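How do you keep a butcher-block counter from drying out next to the fridge?

Posted by Perihan Değirmenci, March 25, 2019
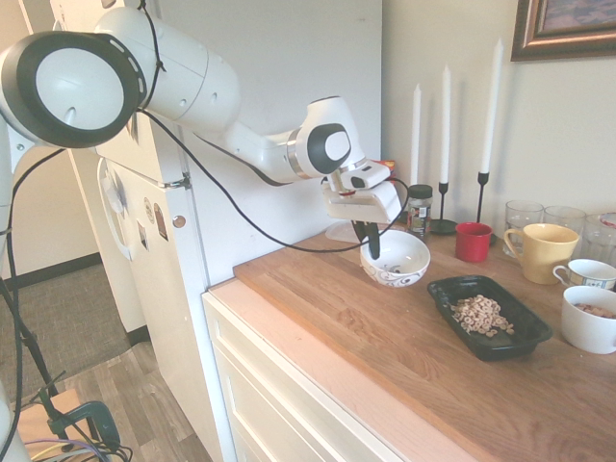
We moved into my late aunt's place in Dremley in February, and I've been slowly making friends with her kitchen ever since. She cooked for a crowd most Sundays and never owned a cutting board in her life, as far as I can tell, so the counter has had a full career already. I love it dearly and I'd like to do right by it. The stretch I worry over is the back corner by the wall, where the white bowl with the dark blue swirls is, right up near the refrigerator. The wood back there feels rougher to my hand than the front does, and when I wipe it down the water soaks straight in and leaves a dull patch that takes all morning to fade. The front half still beads up nicely.

I have a bottle of plain mineral oil from the drugstore and a bag of old T-shirts. My neighbor swears by olive oil, my sister says to sand the whole thing and varnish it, and I'm a little afraid of both of them. Is one corner drying out faster a normal thing? And can I oil just that part, or will it look like a stain forever? Thank you kindly for any help — I know this must come up a lot.

Ivano

Hello Perihan, and welcome to the house! Yes, quite normal. Most refrigerators push out warm air, and wood that lives beside one tends to dry sooner than the rest. I have the same trouble at the end of my own counter.

Please don't use olive oil. It goes rancid over time and you'll be chasing the smell for weeks. Your drugstore mineral oil is just fine. Clear everything off, wash with a little dish soap and warm water, and then leave it alone overnight so it's properly dry. Next day, go over the rough part by hand with 220 grit paper, always along the grain, and wipe up the dust. Then pour on more oil than you think is decent, spread it with one of your T-shirts, go have your supper, and wipe off whatever is still sitting on top. Do that again the next evening, and keep going until it stops drinking.

As for doing only the corner — you can start there, but finish with a coat over the whole counter so the color evens out. It'll look blotchy for 2 or three days. Don't panic, it settles. After that, once a month is plenty, maybe twice in winter when the heat is on.

I'd hold off on varnish if you mean to cut on it the way your aunt did. It chips under a knife, and then you really do have to sand the lot.

Işık

400 grit, not 220. Mine came out like glass.

Isitz

Either paper will do the job, to be fair to both of you. I start coarser and only go up to 400 if I'm feeling patient, and the very fine stuff can leave the wood a bit slow to take the oil. What I'd add is a board cream, meaning mineral oil with beeswax melted into it. Rub it on after the last coat of oil and buff it the next morning, and the water should go back to beading. Also, pull things forward now and then and dry behind them. My mother kept a fruit bowl in one spot for years and there was a perfect pale ring under it when we finally moved it. It never did come out all the way, but we got rather fond of it.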